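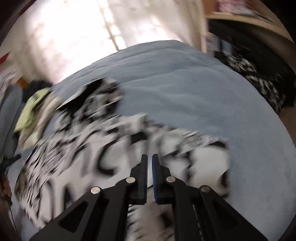

3.2 Aufbau und Pflege des Handgreifers

Bevor ich zu den Daten komme, muss ich über das Gerät selbst reden, denn an ihm hing am Ende mehr, als ich beim Schreiben des Antrags gedacht hatte. Der Tusto ist ein Parallelgreifer für die Hand: Man trägt ihn durch die Wohnung, greift damit Wäsche, und die Kamera schaut von hinten über die Finger nach vorn. Einen Arm gibt es bei uns in dieser Phase noch nicht, der kommt erst in Abschnitt 5 dazu. Wer gerade selbst so etwas aufbaut, interessiert sich vermutlich für die Kleinigkeiten, und die stehen in den meisten Arbeiten nirgends. Also hier meine.

Abb. 4: Der Tusto über einem schwarz-weiß gemusterten Kleidungsstück auf dem Bett. Der rechte Finger trägt innen den blauen Belag, der linke ist glatt mattschwarz. Unten im Bild die Gelenkarme mit den vier silbernen Schrauben.

Zum Belag zuerst, weil ich danach am häufigsten gefragt werde. Wir haben ihn nur auf einer Seite. Ursprünglich wollte ich beide Finger bekleben, und Iara Cisternas hat mich nach zwei Vormittagen Probieren davon abgebracht: Mit zwei griffigen Flächen bekommt man eine einzelne Stofflage zwar gut zu fassen, aber beim Öffnen bleibt sie gern an einer Seite hängen, und dann zieht man das halbe Bett hinter sich her. Mit einem glatten Gegenfinger löst sich dünner Stoff deutlich sauberer. Bei dicken Pullovern ist der Unterschied klein, da würde ich mich nicht streiten wollen. Der Belag wird nach jeder Sitzung mit einem feuchten, fusselfreien Tuch abgewischt, bitte ohne Alkohol, der hat uns bei den ersten Mustern den Kleber angelöst. Getauscht haben wir ihn immer nach 533 Griffen, eine völlig willkürliche Zahl – an der Stelle fing beim ersten Exemplar die untere Kante an, sich abzuheben, und dabei ist es geblieben.

Die Gelenke haben mir mehr Ärger gemacht. Die vier Schrauben, um die sich die Arme drehen, setzen sich mit der Zeit, und man merkt es lange nicht. Irgendwann schließen die Finger vorn etwas früher als hinten, der Spalt steht leicht schräg, und die aus dem Bild geschätzte Öffnungsweite passt nicht mehr zur echten. Im November hatte ich eine ganze Reihe Aufnahmen, in denen das so war, und habe zuerst die Kalibrierung verdächtigt (und einen Abend lang auch die Software von Pledby, wofür ich mich dort inzwischen entschuldigt habe). Seitdem gehen wir vor jeder Sitzung so vor: Greifer ganz schließen, gegen ein Fenster halten und schauen, ob zwischen den Fingern irgendwo Licht durchkommt. Falls ja, zuerst die beiden Schrauben an den Fingerwurzeln nachziehen, danach erst die äußeren. Umgekehrt verspannt sich die Mechanik und läuft schwer. Nach dem Nachziehen 16 Mal leer öffnen und schließen, dann noch einmal prüfen.

Flusen sind das dritte Thema. In der geschlitzten Führung am rechten Arm kann sich alles sammeln, was Bettwäsche und Strickzeug so hergeben, und ein einziger Faden reicht, damit der Greifer beim Schließen ruckt. Wir nehmen einen weichen Pinsel, kein Öl. Öl auf fremder Wäsche macht keine Freunde!

Mit dieser Routine haben wir in den Wohnungen des Cikham-Projekts 2601 Griffe aufgezeichnet. Fast alle ließen sich verwenden, und die wenigen Ausfälle gingen überwiegend auf Gegenlicht und zu schnelle Handbewegungen zurück, die Mechanik war daran kaum beteiligt. Auf die Bewegungsunschärfe komme ich in 3.3 zurück, dort geht es um die Belichtungszeit und darum, warum wir gemusterte Stoffe getrennt auswerten.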